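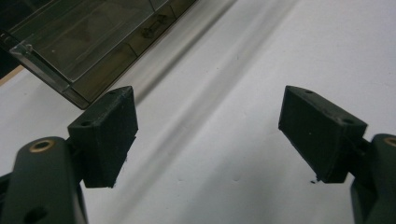 Facilities & Storage > Bins and boxes

Ticket: Smoky storage box, lid won't seat
Opened by: Kam-wah Su
Site: Carkengate, upstairs workroom
Status: Closed
Priority: Low

Reported
One of the see-through smoky plastic boxes from the Motetine order has a lid that stays up at one corner. Press that corner down and the opposite one lifts. We have 6 of these boxes and the other lids go on fine. The box is used for refill packs and label rolls, and it needs to close because it goes back on the shelf under the window, where dust gets in. The box is on the pale worktop if anyone wants to look at it.

Reply – Stores
Please check that the lid belongs to the box. Motetine sells two depths with nearly the same lid, and the older lids have a slightly narrower lip. Try a lid from one of the other boxes and post the result.

Kam-wah Su
Swapped lids with the box next to it on the shelf. The good lid does the same thing on the bad box, up at the same corner. The suspect lid goes on the good box and clicks all the way round. So the lid is OK and the problem is the box.

Reply – Stores
Thanks. Empty the box and set it upside down on the worktop with no lid. Push on each corner in turn. If it rocks, the rim is out of flat. Also look along the inside of the rim for dried glue or label backing.

Kam-wah Su
It rocks, but not by much. A folded sheet of paper slides under one corner and stops under the others. No glue. There was a strip of label backing stuck just under the rim and I peeled that off. It made no difference to the rocking.

I asked about the shelf too. The box had been sitting with a full carton of Chou envelopes on top of it, the 1,000 size, since February. The carton was hanging over one side, so most of the weight was on one corner.

Reply – Stores
That would do it. The rim on these gives if it is loaded unevenly for long enough. Steps to try:

1. Wash the box in warm water and dry it. Do not use hot water from the urn, the plastic clouds.
2. Put the good lid on and press all four corners.
3. Turn the box over so it rests on its lid, on a flat surface.
4. Put an even weight across the whole base. A ream or two of paper is enough.
5. Leave it over the weekend and check on Monday.

Kam-wah Su
Done as above with two reams of Ristel paper. Checked at 9 on Monday. The lid clicks on three corners with no effort and on the fourth with a firm push. It stays down when I let go. Still a very slight rock when the box is upside down with the lid off.

Reply – Stores
Good enough to keep. I would put it at the top of the stack with nothing on it. If the corner lifts again, move the label rolls to another box and use this one without a lid for cables or something else that can stay open. We have no spare bases in stock, only lids.

Kam-wah Su
Moved to the top of the stack. The envelopes are now on the bottom shelf – there was room once the empty cartons went out. I put a piece of tape on the end of the box so we know which one it is. OK to close.

Closed by Stores
Cause: rim bent by uneven load.
Fix: flattened under weight, box moved to top of stack.
Parts used: none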